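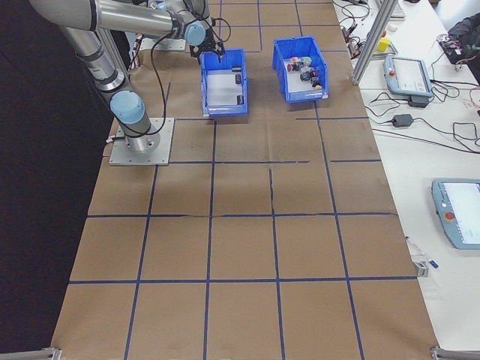 How do you fit in with a religious community before you join one?

I'm thinking of a live-in month with a small missionary order at their house in Bindton. They want me in August. I'm 34, have a job, and have never shared a bathroom with a priest. What do they expect of a guest, do I pay, and is it rude to skip morning prayer? It starts at an hour I'd only ever seen from the other side.
posted by gotano_bus

I did 90 days with a different order in Toma. Ask for the house schedule in writing before you go. You'll be expected at morning prayer, Mass and supper, and you'll be handed a dish towel by the second evening. Skipping once because you're sick is fine. Skipping because you're not a morning person is something they've heard before.

Money: I gave 600 for the whole stay, which was what they suggested. Some houses ask for nothing and leave a box by the door – put something in the box.

Also, talk to the vocation director before you quit your job. Mine told me to go home and keep working for a year, and I was annoyed for most of that year.
posted by Mekuslow
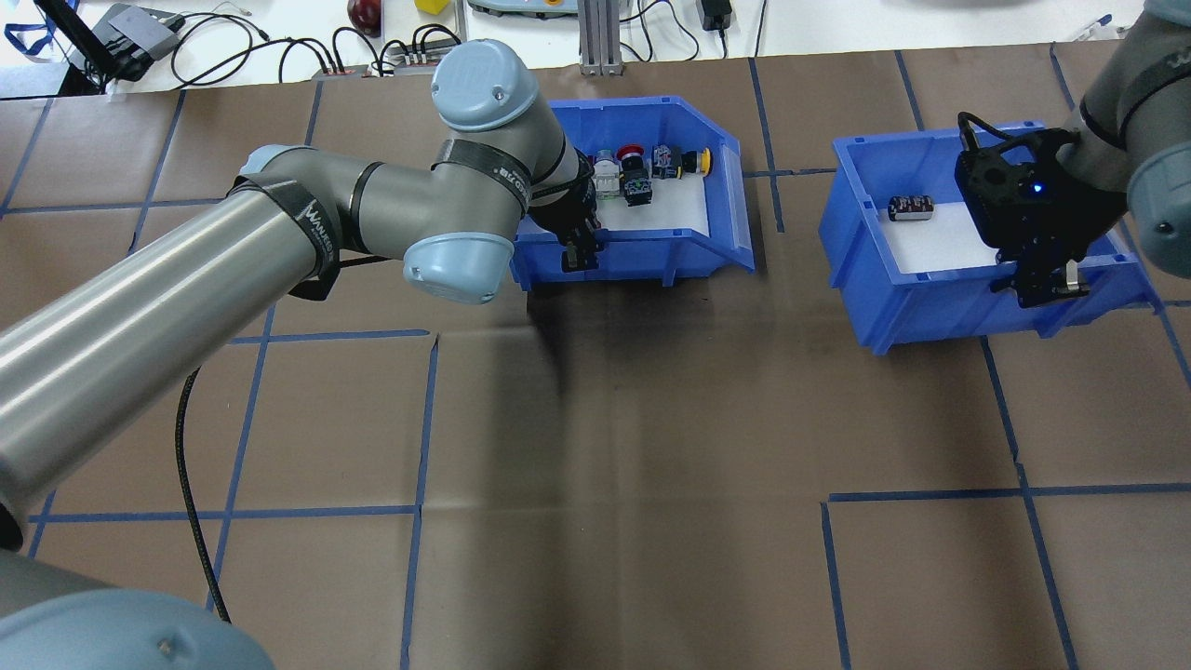 Blue bin and gripper arm, brown paper on the work surface

Don't do it, they'll have you in Paraguay by Christmas. Kidding. My uncle was a brother for 20 years and mostly fixed the boiler.
posted by pewsitter

Mekuslow is right about the schedule. I'd add that a live-in isn't a promise, on your side or theirs, and you can leave early without a big scene. Bring slippers. Ask which day is the quiet day, too. In our house it was Sunday after lunch, and I spent my first one running a very loud vacuum down the hall outside the chapel.
posted by third_pew_left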